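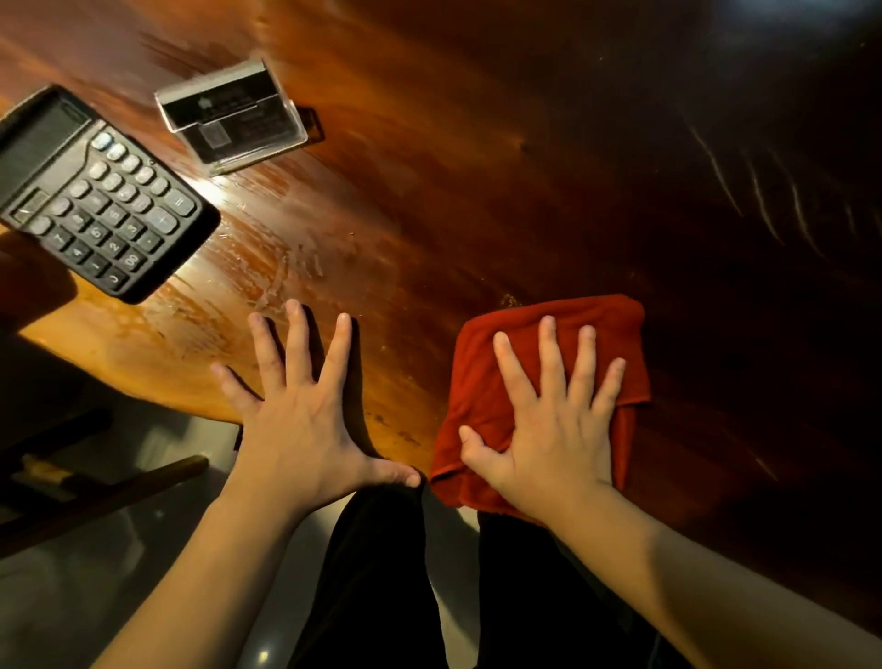 Most of what a service robot will be asked to do in an office is dull. Wipe the meeting table. Go round the things people have left on it. Get the smears off without spreading them further. Kiltov, a small firm that sells recorded demonstrations of manual work to robot makers, has built its first catalogue on jobs like these, and since April it has been offering them as a subscription.

The product is called Zarnari. A customer pays for a set of clips, each showing one person doing one task from start to finish, seen from head height and looking down at the hands. With each clip comes a written label for every stage of the work, such as "hold the table with the left hand" or "press and wipe with the right". Developers use the material to train a robot arm before it touches a real surface.

The basic package has 200 clips spread over 17 tasks. Surface cleaning is the largest group, followed by folding, sorting and packing. We were given access to the cleaning group for this review and tried it with Gwenaël Collet, an engineer at Chevalier, which fits out mobile robots for offices and small hotels.

Collet's team had been recording its own material until last year. They wiped the same white bench in their own workshop, and the robot became good at wiping white benches. "We took it to a client with dark varnished tables and it went over the clean parts and left the marks," he says. "It couldn't tell a reflection from a spill. We'd never shown it one."

Varnish is where the Zarnari clips are most useful. There is a fair amount of polished wood in the set, with glare spots and streaks of light across the grain, and the damp patches left by a cloth are hard to separate from the shine even for a person watching on a screen. Objects have been left on the tables too. Calculators, card holders, pens and cups stand near the area being cleaned, and the person has to work round them or move them. Table edges are straight in some clips and curved in others, and several of the curved ones are awkward enough to be worth having.

Collet was also pleased to have both hands in view. A lot of cheaper material follows only the hand that does the wiping. In many of the Kiltov clips the other hand is flat on the table, taking some of the person's weight, and on a two-armed machine that is something the software can learn from.

The labels are less even. Of the 123 cleaning clips, we found five where a stage had been marked late, so that the wiping was well under way before the label said it had begun. Kiltov corrected them within a few days of being told. Crumbs and other small dry bits are simply called "debris", with no note of what they are or whether they were picked up by the cloth or pushed aside. For a vacuum that would hardly matter. For a wiping arm it does, and Collet's team ended up writing their own notes for that part.

Blandine Brunet, who runs the recording side at Kiltov, accepts the point. A finer set of debris labels is being prepared, she says, though she would not give a date. She was firmer on the question of how the clips are made. The people in them are paid by the hour, they are told which task to do and little else, and they are free to do it badly. "If someone misses a corner we keep it," she says. "A robot needs to see a missed corner and somebody going back for it."

Chevalier ran its own trial on one two-armed machine over about a fortnight, using a lacquered table borrowed from the company's front office. Before training on the Zarnari clips, the robot often stopped at bright spots and rubbed at them. Afterwards it did so much less, though it still slowed down near the window. It remained poor at lifting small objects out of the way. Collet puts that down to the gripper, and does not expect more clips to change it.

The nearest rival is Givetti, whose library is larger and costs less per clip. Its recordings are mostly made in one studio kitchen with even lighting, and the labels are more consistent as a result. For a customer whose robot will spend its life at a steel worktop, Givetti is probably the better buy. It has very little wood and almost nothing that looks like a real desk.

Zarnari comes as a yearly subscription, with new clips added each quarter. There is no way to buy a single task group, and smaller developers may find that annoying - a firm that only cares about tables still pays for the folding. A trial set can be had on request, and it includes some of the varnished tables. Anyone considering it should start with those.

Last updated: April

Related
Two arms or one? What hotel robots need
Chevalier's corridor robot on trial
Givetti's kitchen library reviewed
Grippers for small objects: a buyer's guide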